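Section 4: Setting out the room and wrapping the glass

You have the stock list printed, you have the keys, and the tables are stacked by the door. Good! Setting out is the best part of the whole Pestusus swap day, and if you follow the steps in order you can have a bare room looking like a proper shop well before lunch. This section covers the main hall at Menville, but it works just as well for Bamstead if you leave out the upstairs steps.

What you will need

Flat cardboard boxes, 30 of them for a normal day
Tissue paper, 160 sheets (more if there is a lot of glass)
Brown tape and a tape gun
Two marker pens, one thick and one thin
The clothes rail and its bag of hangers
A soft brush and a dustpan

4.1 Before you bring anything in

1. Open the blinds fully and let the daylight in. Colours look completely different under the tube lights, and people do love to hold things up to a window.

2. Sweep both parts of the floor. Grit gets into the joins between the planks, and a table leg dragged across it will leave a mark.

3. Walk the route from the glass doors to the back of the hall with your arms held out. If you brush against anything, move it now. Shoppers come in with rucksacks on and bags in their hands, so they are wider than they think.

Caution: Never block the glass doors, even for a minute while unloading. Stack boxes to one side.

4.2 Clothes and tables

4. Put the clothes rail against the wall, near the entrance. Dark coats at one end, bright things at the other — a bit of red at the front brings people over every time.

5. Set a small table and a few chairs beside the rail. Somebody always wants to sit down and try on shoes.

6. Open the longer tables one at a time and push down on each corner before you put anything on top. Leave 160 cm between rows. It looks like far too much until the doors open, and then you will be so glad of it.

7. Lay small items out with plenty of space round them. A crowded table gets rummaged, a roomy one gets looked at properly (and sells out sooner, in my experience).

Note: Bottles of cleaning spray live on the floor underneath a table, never on top with the stock.

4.3 Glass and other fragile pieces

Now for my favourite! Ruffled dishes, frilly-edged bowls, coloured bits and bobs with gold in the folds: they turn up in every collection, and they look glorious once they catch the light. They also chip if you so much as frown at them, so take your time.

8. Keep one flat-topped cardboard box as your resting place. Tape the lid down firmly and put nothing else on it while you work.

9. Hold each piece up and turn it slowly. Look along the wavy edges for chips, and run a fingertip lightly underneath only once you are sure there are no sharp bits. Plastic and glass can fool you at arm's length, so treat everything as glass until you know.

The green ruffled piece is a good one to practise with. Its crinkles let the light through and there are golden highlights all along the folds, so you get a lovely look at the edges against a bright room.

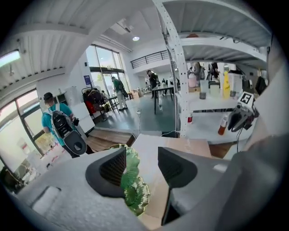
10. Lay two sheets of tissue in a cross and set the piece in the middle. Tuck loose tissue into the folds first, then bring the corners up. Don't pull it tight.

11. Write the lot number on the outside with the thin pen. Glass starts at 235 and carries on upwards, so there is no muddle with the clothes.

Caution: Chipped pieces go straight to the repair shelf. Please don't put them out with a sticker saying "slight damage".

4.4 Upstairs

12. Keep the mezzanine clear of stock until the hall below is finished. Nothing may be hung over the railing or stood next to it.

13. Light boxes only on the stairs, one per trip, with a hand free.

4.5 Last checks

14. Switch on all the ceiling lights, even on a bright morning. The far corners need them by mid-afternoon.

15. Tape down or move any cable that crosses a walkway.

16. Allow 60 minutes for pricing, then open up.

Spare tissue and tape are in the Leone cupboard, bottom shelf. If you run out of lot labels, ask Skye MacBrayne for a fresh roll before you start making your own.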